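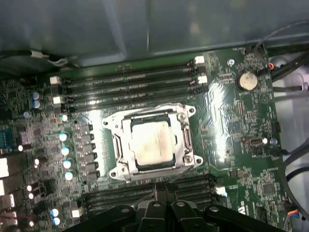

So, the budget! I promised in my last post that I'd write up how we got the money side sorted for the second arm, and a few of you have been nudging me, so I've finally sat down with a pot of tea and my awful spreadsheet.

Quick recap if you're new. I help run the refurbishing bench at Widham, where old office computers come in by the van load and go out again as working machines for people who need one. We've been building up to having robot arms do the dull parts of stripping them down: memory out, cables off, processor out, old paste cleaned up. The first arm has been at it since February and I am still a bit giddy about it (my partner has asked me to stop showing people at dinner).

The big lesson is that the arm itself was the easy bit to price. You ask, you get a quote, you wince, you write it down. Everything bolted to it, plugged into it or standing underneath it is where the sheet got long. My first draft had 6 lines. The one we ended up sending to Vemgate for the grant had 30, and I'd still add a couple more if I were doing it again!

Gripper fingers, for a start. I had put down one pair, as if they'd last forever. They get scuffed on case edges, and the shape you want for pinching a small plug is hopeless for getting hold of a memory stick. We now budget for spare pairs at the start of each year, and Nikola Hodžić, who does our fixtures, keeps a drawer of part-finished ones he can file down to suit whatever has turned up that week.

Then the wrist camera. Please, please don't buy the camera before you've thought about lighting. The inside of a computer case is a horrible place to look at things: shiny grey metal, capacitor tops that throw back a bright white dot, a coin cell like a little mirror, and cables curling in from the side just where you'd like a clear view. We spent more on lamps and diffusers than I'd planned, and it was the best money in the whole project. If I had to choose between a dearer camera and a better lamp I'd take the lamp every time.

Consumables were my other blind spot. Old thermal paste is the obvious one. It sits on top of the processor in a smeary whitish-grey layer and it has to come off before anyone can read the markings underneath, so you're buying wipes and cleaning fluid for as long as you keep the bench running. I'd filed that under "bits and bobs". It now has its own line, with 153 machines as the planning number for each quarter. Fresh paste has a line too, and so do coin cells, though we test the old ones first and plenty are fine.

Time is the one that's hard to put a price on. Every different board layout means somebody sitting down to teach the arm where things are, and our boards come from everywhere. Some have memory slots on both sides of the processor, some have them all on one side, some cases are so tight that you have to come in at a daft angle. I allowed 125 hours of teaching for the first year in the plan and I'm glad I didn't let myself be talked into less.

We looked at two suppliers for the second arm. Gebremichael were lovely and lent us a loan unit to play with, and their stand is a beautiful thing. Trostska were slower to answer emails but included a spare controller, and for a small place like ours a spare controller means we can keep going while the other one is away being mended. We went with Trostska in the end. I went back and forth on it for ages and I could easily have gone the other way.

One thing I'd do differently: ask for training to be listed separately on the quote. Ours was bundled in, which sounded generous, but it meant I couldn't swap any of it for fingers or a second set of cables once we knew what we needed.

The order is in and the floor has been marked out with tape. Nikola has already moved the tape twice. If anyone wants the blank version of the spreadsheet, leave a comment and I'll send it over once I've taken out the rude notes to myself in column F.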